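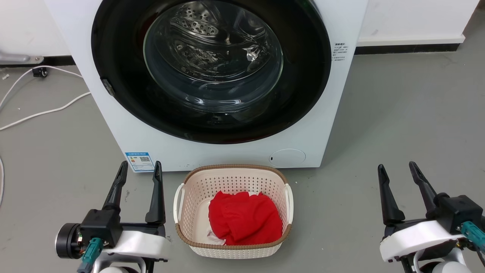
Washer task, start position: door closed, basket in front.

Search this site

Home > Clubs > Robotics

Door grasp fails on washer task

Our club arm pair closes on the door edge and slips in 8 of 10 runs. Basket handles grasp fine. Ideas?
Rizwan Bangash

Orla Lenihan
Check your approach angle first. Glare on the domed glass can shift the depth estimate - mask the glass and fit the black ring instead. Log 15 more runs.

Moroz
same here, slower closing helped a bit

2 comments Share 0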